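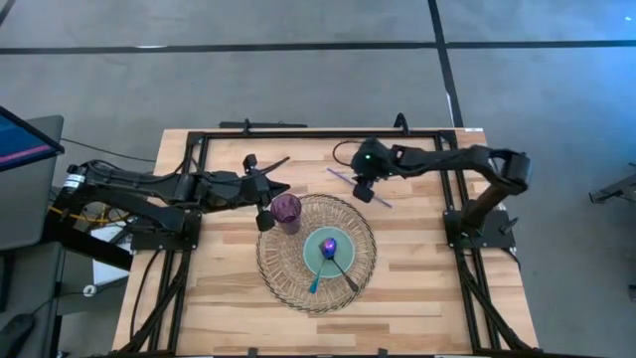
I finished colouring the last sheet of my Demisine map on Sunday night, and I want to write down how it was done before I forget. Demisine is an old dungeon game I had as a teenager, text along the bottom and a small picture at the top, and it never came with a map. The harbour rooms gave me the most trouble. In the game they are a flat, slightly bluish purple that no pencil in my tin came near, and after a few wrong tries I settled on something like the purple of the tumbler on the table up there, with a paler version of it for the water. The quays are done in long light strips, much like the planks of that tabletop, which was an easy way to show boards without drawing every nail.

A few people have asked why I didn't use one of the maps already online. There are two that I know of. One stops at the end of the second chapter, and the other is a spreadsheet, which is accurate as far as I can tell but no fun to look at. I wanted something I could put on the wall.

## What counts as a room

The finished map has 398 rooms on it. That number depends on what you call a room. Demisine moves you one step at a time, and every step shows a new picture, but a lot of the pictures are repeats. The long corridor under the mill is the same drawing over and over, and the only thing that changes is the line of text telling you how far the dripping noise is. I counted those as separate rooms, as you can drop an object in one and it won't be there in the next. That was my rule all the way through: if the game remembers what you left there, it's a room.

It means there are a few places on the map that look silly. The Salt Stairs are a thin column of boxes going down the side of sheet three with nothing written in most of them. I thought about cutting them down to one box with a note, and I did draw it that way at first, but the distances then stopped making sense and the cellar ended up underneath the wrong house.

What I left off is the dream section. You go through it once, you can't go back, and the exits move. I made three attempts at it and got a different layout each time. Yanling Su, who I used to swap cassettes with and who still plays more of these games than I do, thinks the layout depends on how many turns you've taken. She may be right. I haven't tested it and I don't think I will.

## Method

I played with a pad of squared paper next to the keyboard and a biro. One square to a room, a line for each exit, and a tick on the line once I'd been through in both directions. The tick matters in this game. Quite a lot of the doors in Demisine don't lead back to where you came from, and you don't notice until you've drawn half a dozen rooms in the wrong place.

For one-way exits I used an arrow. For exits that need an object I wrote the first letter of the object next to the line, which worked until I had the key, the kettle and the knife all at once. After that I used two letters.

When two areas met and didn't fit I went back and dropped things. Candles were best, as the game gives you plenty. Drop one, walk off in one direction, keep walking, and see whether you come to it again. I did this for most of one evening in the reed beds, which turned out to be a plain loop with a very small number of rooms in it. I had drawn it as a marsh the size of the town.

The rough version came to a thick stack of squared paper with tape holding the bits together. Some of it was readable. The mill pages had tea on them.

## Bollasell

Bollasell is the town in the middle of the game and it takes up a whole sheet by itself. If you've played, you will remember it as the place where the guard asks for your papers at every gate, including the gates you've just come out of.

It's also the best part of the game to map. Somebody had obviously sat down and planned it. The streets meet where they should. If you go behind the baker's and then north twice, you come out by the well, and if you go the long way round by the church, you come out by the same well. Hardly anywhere else in Demisine is like that. The mountain chapter is a mess by comparison, and I suspect it was put together in a hurry.

I found two places in Bollasell I'd never seen. One is a loft above the stables that you reach by typing "climb hay", which I only tried out of boredom. It has an old man in it called Deng who sells you a lantern. The lantern is worse than the one you already have. The other is a yard behind the tax office with nothing in it at all. The text says "You are in a yard", and there is one exit, the way you came in. I looked at every object, listened, waited and dug. If anybody knows what it's for, please tell me.

Deng bothered me for a while. I was sure he must be useful later on. I carried his lantern right through to the end, at the cost of a slot I could have used for rope, and it made no difference to anything. He does have a nice picture, though. He's sitting on a bale with his boots off.

## The paper and the pencils

I bought heavy cartridge paper, 200 gsm, in loose sheets. My first idea was a roll so that the whole map could be a single piece. I'm glad I dropped that, as I ruined the first mountain sheet completely and would have ruined the rest with it.

Pencils first, then ink for the lines, then coloured pencil. I know some people would ink last. With this many small boxes I wanted the lines down and dry before I began leaning on the paper. I still smudged the bottom row of sheet four and had to turn it into a hedge.

The colours follow the game as far as they can. The original only used a handful of them and they were harsh, with a green for grass that I can't imagine anyone choosing. I toned everything down a bit. Stone is a warm grey, woods are two greens laid over each other, and anything indoors is left as bare paper with a tinted edge. Chapter breaks are marked with a double line.

Lettering took longer than I had allowed for. I rule two faint lines, write in capitals, and rub the lines out the day after. Room names go inside the box if they're short. "Well" fits. "Antechamber of the Second Clerk" doesn't, so that one and others like it have a number and a list at the side.

All in, the materials came to 20 pounds, and that includes a new rubber. I already had the pencils.
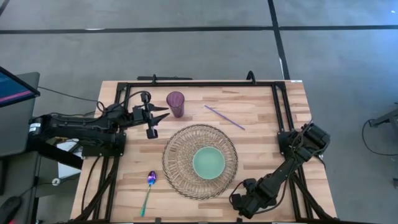 ## Checking it

I didn't want to hang it up with mistakes in it, so I asked Babar Ansari to play through using only the map. He'd never touched Demisine before. He does jigsaws and crosswords and I thought he'd be patient enough.

He found a fair few things. I'd missed an exit east from the ferry landing. Two rooms in the crypt were swapped. There was an arrow pointing the wrong way on the sheet with the mines, and he spent a good while walking up and down a slope before he rang me. He also said that my letter codes weren't explained anywhere, which was true. There's a key in the bottom corner of sheet one now, squeezed in under the forest.

He got to the end with a score of just over 1000, and I have never managed that. I asked how and he said he'd picked up everything that wasn't nailed down and put it in the chapel. I had no idea that the chapel gave you points. It's only hinted at in one line by the font, if you read it with the light on.

His other complaint was the game itself, mainly that you can starve to death while reading a book. I can't argue with him there. It does that. You have to eat before you open it, and the game won't let you put the book down until you've read it all.

## Things I would change

The scale is off between sheets two and three. I drew sheet two with bigger boxes before I knew how crowded the middle of the game would get. Side by side on the wall it shows, and the road across the join has a step in it.

I'd put the up and down exits in a different colour. At the moment they're small triangles in the corners of the boxes, in black, and from more than an arm's length away they look like dirt.

I'd also make notes of the text as I went. I have almost nothing of what the rooms say, only where they are, and some of the writing is better than I remembered. The room at the top of the lighthouse has a good paragraph about the wind. The one with the drowned bell is good too. I could go back with the map and copy them out, and I might do that over the winter, but I've had enough of the reed beds for now.

## Where it's going

The original is staying on my wall. I've had flat scans made and cleaned up the smudges I could reach, and I'll be printing a few copies to take to the Stotamside retro games day in May. They'll be folded in a plain envelope with the key printed on a separate slip, so that you don't need to unfold sheet one each time you forget what "KT" stands for (it's the kettle).

If you want one kept back, leave a comment with your name. If you can't get to Stotamside I can post it, though I haven't worked out the price of that yet. And if you have your own notes on the dream section, even partial ones, I'd like to see them. Yanling has offered to compare them with hers, turn counts included.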